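Teaching by Hand at Ostwood

Industrial robots are usually programmed by specialists. At Ostwood, the contract packer, the work has moved to people who know the task and have never written a line of code.

The company uses Curia, a teaching package from the integrator Rorer. An operator can hold the arm at the wrist and move it through the task, or stay at a desk and drive it with a handheld controller. In both modes the software records joint positions and gripper state 100 times a second. Hand guiding is quicker to learn. Remote control keeps the operator's arms out of the camera view, so those recordings need less cleanup.

Trainees start on pick-and-place with tennis balls, a block and shallow plates. A ball rolls if one finger touches early, and the fault shows up at once in the recording. 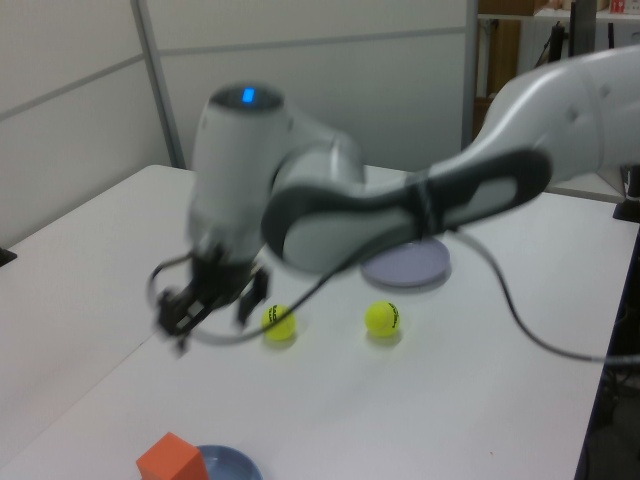
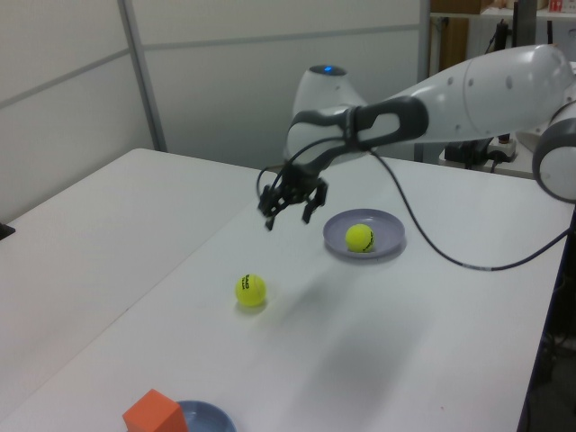

White arm, two-fingered gripper, two tennis balls.

The training set now holds 2,927 demonstrations, of which 610 were made by hand guiding. Failed grasps are kept and tagged. Rorer's earlier product, Benavides, discarded them, and its policies had no data on recovering from a miss. Ostwood plans to put the first taught task on a packing line in October, with an operator on remote control for the opening shifts.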